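April, washroom end of the Nadik fit-out

Carried on with the towel and basket trial. Started at 9.40, after the heater had been on long enough to take the chill off the floor.

Towels today are the white Ekström ones, same batch as the last entry. Weighed dry on the bench scale before anything else: no change from the label, so I've left that column blank. The blue ones from Girnano are still in the cupboard and shouldn't be mixed in until the white set is finished.

Basket stays in the corner by the dark door, against the tiled wall. We talked about moving it to the other side, but the lever handle is on the basket side and people will want to drop a towel on their way out. Footprint is fine. The door clears it when opened slowly. Opened fast, I'm less sure, so that goes on the list.
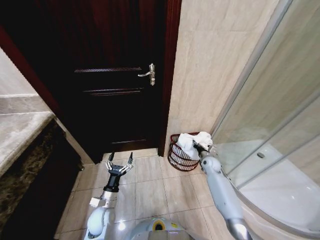

Photo: Sturkier workshop

One bunched towel more or less fills the small red wire basket and hangs over the rim. I'd put it down as a one-towel basket, two if they are folded, and nobody folds a used towel. The taller Sturkier basket is 40 cm high and would take a proper load, but it sticks out further along the wall. Will mock it up in cardboard before ordering.

Wire is good for airing. A damp towel left bunched for 30 minutes was still wet in the middle, as you'd expect, but the outside had started to dry. Shaken out and put back with the folds open it did better. Worth trying a hook above the basket as well – the tile layout gives us a grout line at 1,360 mm and another at 1,685 mm. The lower one suits kids and anyone sitting down. The higher one keeps a full-length towel off the basket rim. No decision yet.
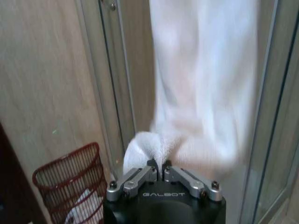

White terry towel held up by a bunched fold, pale wall panel to the left.

Loops on the white terry look fine so far. I was watching for pulls, as the basket is all crossed bars and the ends could catch. Ran a hand around the inside of the rim and found one rough spot near the back. Filed it and marked it with tape.

Pale panel has picked up a few faint scuffs. Try the grey eraser block first – no solvent on that finish.

To do:
Cardboard mock-up of the taller basket
Door swing at full speed
Check rim again after the next wash
Ask Nadik which grout line they want for the hook
Start the Girnano towels once the white ones are through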